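Trevonis Wiki
Home | Checklists | Software | Rigs | Contact
14 comments | 6 shares

Pre-session software checklist, cup stacking and dispensing, Gondum stack
Last walked through 07/08/2022 by Polyxeni Giannakopoulos

Hello again, everyone, and thank you for all the notes on the May version, which I have tried to fold in as kindly as I could. Please go down the list in order, and leave a comment even when an item passes - future you will be glad of it.

1. Clock sync. All streams within 30 ms of the host.
OK. It drifted to 31 on the first try, so I restarted the time service and it settled down nicely.

2. Marker tracking. Both gripper plates found by Grirnow, left and right not swapped.
OK, with a comment. Please run this one with a cup held in one hand, as the tracker has always been happiest with empty grippers and that tells us very little.
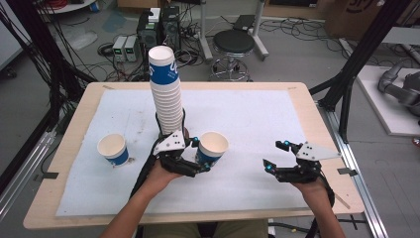

How long should the tracker run before we call it a pass? Give it 300 frames with the grippers moving at an ordinary working pace, and look at the dropout count at the end.

3. Finger width calibration. Close fully, open fully, save.
OK. Dionysis Gavalas asks that we save under the session name and never over the default file, and having lost an afternoon to that myself I am entirely on his side.

4. Perception, nested cups. The segmenter should give one stack, and single cups as their own objects.
Needs work. It does well on the loose cups, but on the tall stack in the holder it sometimes splits the column at a rim and hands the planner two stacks, one floating on the other.

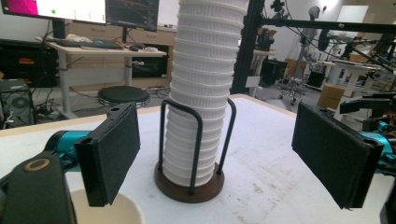
I raised the merge threshold to 18 and the splitting mostly went away, though I would love a second pair of eyes on it before we make that the default for everybody.

5. Planner limits. Vasilakis config loaded, speed cap on, table plane set.
OK. Do read the table height out of the log yourself - the green tick only means that a file was found.

6. Stop signal. Press it during replay and check that the controller goes to hold.
OK on both sides.

7. Disk and logging. Space free, log level on info.
OK, but somebody had left it on debug, bless them, and the folder was enormous.

Open items: number 4 stays open with Dionysis. I will rerun it once the new build is in, and add my comments under the same heading.

Previous | Next | Back to Checklists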